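Moltument 700

The Moltument 700 is a small two-seat roadster built by Moltument at its Flilden works, and I've been keeping notes on it for so long that I may as well put them in one place. It was drawn by Armindo Peixoto, who had already done the bodywork for the Grinberg saloon, and you can see the family likeness in the tail. The 700 in the name is the weight in kilos that Peixoto was aiming for. My own car tips the scales a fair bit over that, even with the spare wheel out!

Production came to 535 cars, of which 129 had the hard top. Most left the works in red or dark green, and the early ones have thinner door skins that dent if you so much as lean on them.

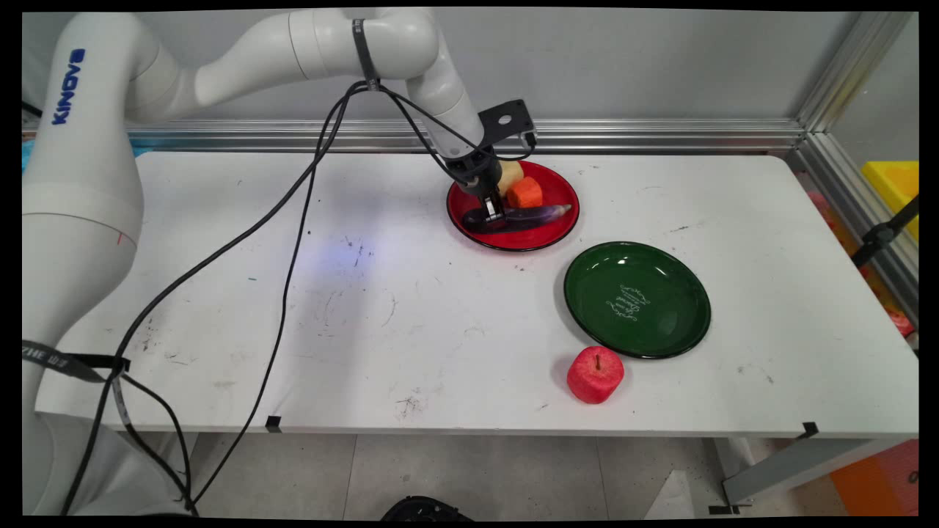 The gearbox is a five-speed made by Pagano, and it's the part owners moan about most. Second gear is stiff until the oil warms up – mine needs about ten minutes – and after that it's lovely. The steering has no assistance, so parking is a workout.

Omar Aoun raced one in hill climbs with a shorter final drive and no windscreen. His car, chassis 2347, still turns up at the Flilden meeting each August. The chassis numbers don't run in order, by the way, so a high one doesn't mean a late car. Check the plate behind the passenger seat instead.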